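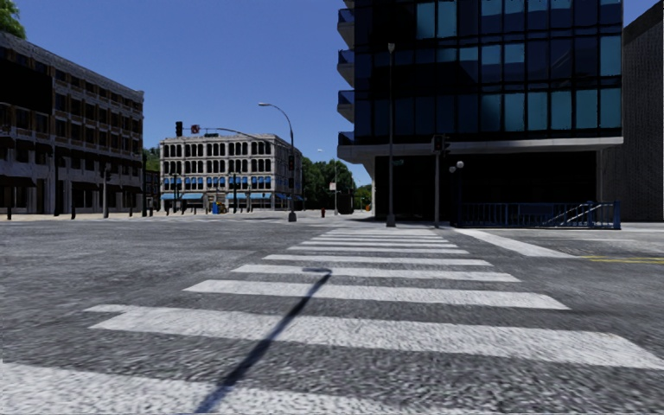

Figure 2. Crosswalk start point, Plemum street map, clear-sky preset.

4.2 Placing the robot at a crossing

1. Open the Plemum simulator and load the street map.
2. Set the start point at the near end of the crosswalk, facing the far curb.
3. Set the frame limit to 2,000 and press Record.
4. Stop the run before changing the sun angle.

Note: Street lamps cast shadows across the stripes. Leave Shadows on when testing stripe detection.

Caution: Do not load a Rastum route file while recording. The current run will be overwritten.

If the start point is rejected, move it 2 meters back from the curb line and repeat step 2.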